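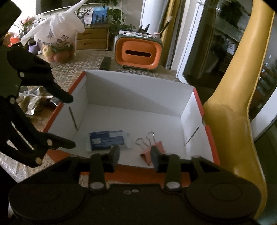
Cluvard Stove-Top Kettle

We've been using one of these in the Otisley shop kitchen since April and I still get a little thrill when it starts to sing. The Cluvard is a proper old-style camp and cottage kettle, brought back by Abilio Cuesta after years of people asking him where they could find one like their gran's. It's heavier than you'd expect – pick it up empty and you'll know what I mean – and it pours beautifully, right down to the last half cup.

The body is enamelled steel, the handle folds flat for packing, and the whistle lifts off if you've got people asleep in the next tent. Works on gas, electric, wood stoves and straight over coals. Not suitable for induction, sorry!

Colours: cream, Nurkar green, charcoal
Holds: 4 mugs (the big camping sort) or a full teapot
Handle: beech grip on a steel bail
Lid: lifts right out, wide enough to get your hand in for cleaning
Spare whistles and lid knobs: kept in stock

Before the first brew, fill it, boil it and tip the water out. Do that twice. After that a rinse is all it needs, and a splash of vinegar now and then if your water is hard. Ours is terrible here and the inside has stayed bright.

Alby Tamihana took the green one up the Cha track for almost 30 nights last season and brought it back with one chip near the base and a good coat of soot. The soot came off with bicarb. He's kept the chip.

The cream has been the favourite so far, though my money's on the charcoal once people see it in person. Next lot of green is due after the holidays – ring the shop if you'd like one put aside.

Page updated 2008-12-07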